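Pruvley Bench Arm – Table-Mounted Handling for Packing and Sorting Rooms

Product overview

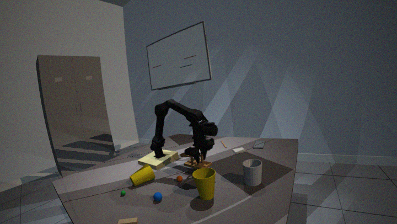
Bench Arm over a work table with cups and balls, simulated view.

The Pruvley Bench Arm is a table-mounted robotic arm for the repeated lifting, sorting and setting down of small, light items. It is supplied with a jointed gripper and a planning package in which the table layout can be tried on screen before any equipment is delivered.

Effect on staff duties

The arm takes over the reaching and placing that fills most of a packing shift. Staff remain responsible for preparing the table, checking finished trays and deciding what happens to items the arm has set aside. At Sternoretti, where the arm entered service in July, bench staff now change task every two hours and share the inspection work between them.

"We asked that the people at the bench be trained first and the supervisors afterwards," says Jeanine De Haan, operations manager at Sternoretti. "They knew which items roll and which ones tip."

Training and support

Each order includes a training course of 5 half-days for up to 10 members of staff, held at the customer's premises. Course content is set by Ward Peeters of our Amaral office. Employers are advised to agree revised job descriptions with staff before installation.

Service

Inspection is due after every 2,000 hours of operation. Telephone support is available 52 weeks a year. Spare gripper fingers are held at our Sevier depot – orders placed before noon leave the same day.

Page last reviewed: Tuesday, May 26, 2026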